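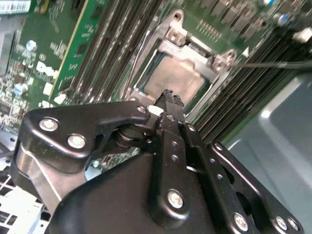 Server motherboard, top side

Used server or small desktop for a family archive?
Posted in: Storage and Backup

dpakzad
September 23, 2020
I need to decide what to keep our family files on. My aunt Tahmineh Pakzad has been scanning letters, passports, wedding pictures and my grandfather's shop ledgers for years. They're spread across two laptops and a box of thumb drives. Three households want to read them and one person (her) needs to add to them.

Wragg, the surplus place in Garnbridge, sells used servers for $218 with memory and a power supply. For the same money I can get a refurbished small desktop with less of everything. Drives would be extra either way.

I can use a screwdriver and follow instructions. I don't do this for a living. It would live in a hall closet next to my bedroom. Which one would you buy?

slaitinen
Small desktop. The closet next to your bedroom settles it for me. Server fans are made for a room where people don't sleep. Mine went in the basement and I could still hear it in the kitchen at night.

oldrack
I'd go the other way. With the server you get error-correcting memory, more drive connectors and usually a way to manage it remotely. If these are files you can't replace, error-correcting memory is worth having. You can quiet a server down with bigger fans if it's a tower case. If it's one of the flat rack ones, forget it.

Is it a tower or a rack?

dpakzad
They have both. The rack ones are in better shape. The towers have scratched side panels and one has no front door.

oldrack
Get the one with no door.

quillandledger
What size is the collection? Everybody skips this question. Scanned letters don't take up much room unless she saves them as uncompressed files at a very high setting.

dpakzad
I asked her. All of it fits on one ordinary drive with plenty left over. There's no video except two wedding tapes my cousin had transferred.

quillandledger
Then you don't need either machine. Buy two external drives. One stays at your aunt's house, the other at yours, and you swap them when you visit. Put a copy with an online backup service and share a read-only folder with the relatives. You can be finished this weekend.

oldrack
That depends on people remembering to swap drives. They do it twice and stop.

quillandledger
They also stop updating their servers. I've pulled files off more dead home servers than dead external drives, and the owner was always the only one who knew the password.

slaitinen
The password point is a good one. When my mother was ill none of us could get into her accounts and it took most of August to sort out. Whatever you build, write down how to get in and put it with the will.
Sirkka

benvinda_l
I worked in a municipal archive until I retired, so my view is different from most of yours. The machine is the part you'll replace every few years. The file names and notes are what your relatives will need.

Things I'd want to know before spending $218:

Are the files named so a stranger could tell what they are? Scan0041 is no use to a grandchild.

Does each picture have names written down somewhere, and is that list stored with the pictures?

What format are the scans in? Use something common.

Who keeps the paper originals? Don't let anyone throw them out after scanning. I saw that happen at Damen, where the family scanned a set of parish account books on a cheap office machine and recycled them. Half the pages can't be read because the pencil didn't come through.

Benvinda Loureiro

dpakzad
The names are bad. She's been using the date she scanned each one plus a number. The paper is in good order though, in folders by branch of the family, and she won't be throwing anything out.

benvinda_l
Then copy the folder order. Make the same folders on the computer as she has on the shelf. You can rename slowly after that. Sit with her for an hour at a time and let her talk while you type. Write down what she says about a picture even if you think you already know it.

oldrack
No argument with any of that, but he asked about hardware.

benvinda_l
He asked what to keep the family files on. I think it's the same question.

a_cherkaoui
Let me add electricity, because it hasn't come up. I ran an old dual-processor server at home for 4 years. I put a meter on it near the end and compared the bill with what a small desktop would have used. The server was the cheap one on the day I bought it and the expensive one by the end. Look up your own rate and do the arithmetic before you go to Wragg.

It also heated the room. That was nice in winter.

oldrack
Dual processor is a bad comparison. Plenty of single-processor boards sit idle at a reasonable draw. Take out the cards you don't need and turn on the power saving settings in the setup screen.

a_cherkaoui
Sure, that helps. It still won't match the small desktop.

hallwaynas
I bought from Wragg last year. A few things for anyone going:

They give you 30 days on returns but not on drives. Test the memory the first night. One of my sticks was bad and they swapped it at the counter without a fuss.

Ask for the drive trays. They keep them in a separate bin and you'll pay more for them later.

Check that the small battery on the board is good. Mine was dead and the clock reset every time I unplugged the machine, which made a mess of my backup schedule.

Parking is behind the building. The front is a loading zone.

dpakzad
Thanks, useful. Does anyone run Wirnia for the photo side? My cousin suggested it.

slaitinen
I do. It's fine for looking at albums. Searching by name works if you've typed the names in. The export is poor. It keeps your captions in its own database and you only get some of them back out, so I also keep a plain text file in each folder.

quillandledger
That's my complaint with all of those programs. Plain folders and a text file will open on anything.

hallwaynas
You can do both. Point Wirnia at the folders as read-only and it leaves your files alone. The relatives get the nice album view and you still have the folders if you drop it.

dpakzad
OK, this is where I've ended up. Small desktop for the closet, two external drives, one of them at Tahmineh's. Online backup on top. Wirnia read-only for the cousins. I'm going over there with a laptop to start on the folder names, my mother's side first because that's 6 folders and the other side is a whole cabinet.

oldrack
You'll want more drive slots in a year. But it's a decent plan.

benvinda_l
Bring a soft pencil. If she remembers a name, write it lightly on the back of the print, near the edge. No ballpoint.

a_cherkaoui
Also try restoring something from the online backup before you trust it. Pick one folder, restore it to a different computer and open the files.

dpakzad
Will do. Does it matter which folder?

a_cherkaoui
Use one of the wedding tapes. Big files are where mine failed.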